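Folding as Coursework: Final Report, Kollside Textile Methods

Our question was simple: does a color-blocked T-shirt fold more neatly on a large white table than on a bed?
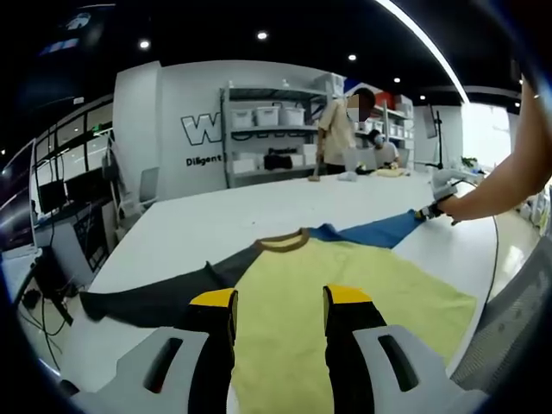 Sleeves went first in the Waltilska method, which we followed faithfully until the collar. We logged 86 folds between us, and improved at roughly 2 of the steps. 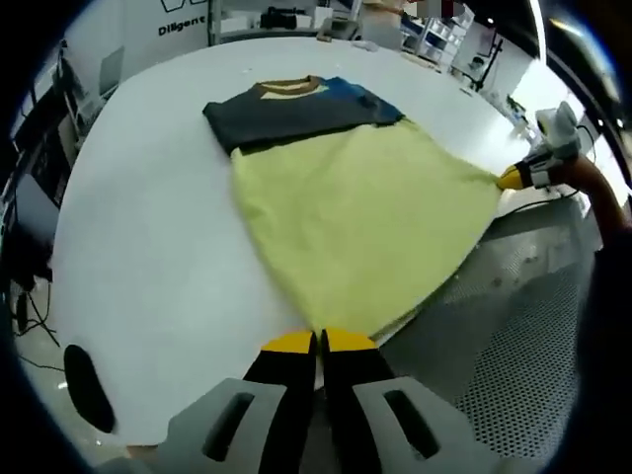 Hems caused most of the arguments. The Jinddale method wants the hem met edge to edge, a lovely idea on paper. Our grade for neatness was our own, and generous.

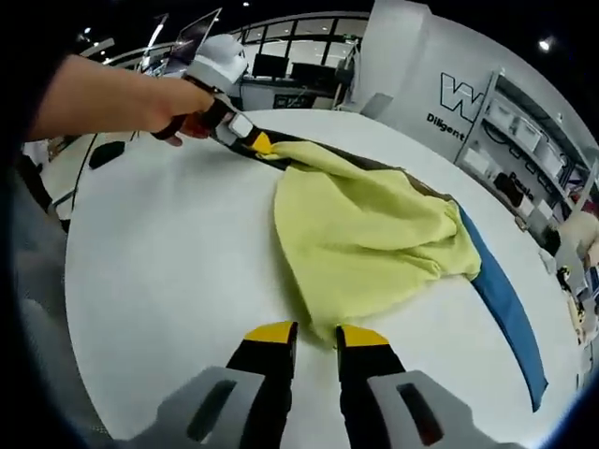
Fig. 3. Yellow-green and blue fabric on top of a dark olive-brown cloth.

Next term: fitted sheets, if morale allows.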